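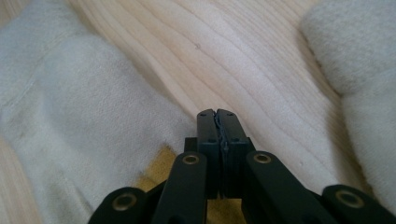
2 min read

Re: [ronetti-dev] L3 victim cache and the 2,000-entry lookup table

Posted to the list 09/08/2025

Fadi Bitar wrote:
> I moved the Trarar build to the new dual-socket box and the lookup
> pass got slower. Same binary, same input, same compiler flags. The
> table has 2,000 entries and should fit in L2 with room to spare. Is
> the larger shared L3 on this part any use to us, or did we buy the
> wrong thing?

The table fits. The index in front of it does not. Each entry carries a pointer to a record that is padded out to a page, so a full pass touches one line in each of 2,000 pages. That is more than the first-level TLB can hold on either machine. You are measuring page walks, and a bigger L3 only helps to the extent that the page table entries stay in it.

Second point: the L3 on this part is filled by evictions from L2. A line you read once from memory goes to L2 and does not show up in L3 until it is pushed out. On the old box L3 was inclusive, and the Dindinora prefetch code was written with that in mind. It pulls lines in early and counts on finding them in L3 later. Here the early pulls push useful lines out of L2.

I ran the lookup pass on my own machine with three changes, one at a time:

1. Prefetch off. Nearly 300 fewer cycles per batch.
2. Records packed, no page padding. Larger gain than the first.
3. Process pinned to one socket. No change on mine, but I have one socket.
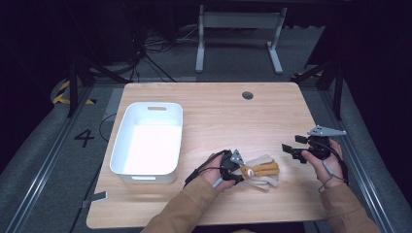 Word count: 337

Number 3 is the one I would try first on yours. If the loader thread starts on socket 0 and the workers get scheduled on socket 1, every record is a remote read. Bind both the CPU and the memory - binding only the CPU leaves the pages where the loader put them.

Please also post the counters for TLB misses and remote accesses, with prefetch on and off. The wall clock numbers from May don't separate the two effects.

The padding was added for Majali, which mapped records one by one. As far as I can tell no current caller does that. I have a patch against the 2 branch that makes it a build option, default off. It still needs a test for the old file format.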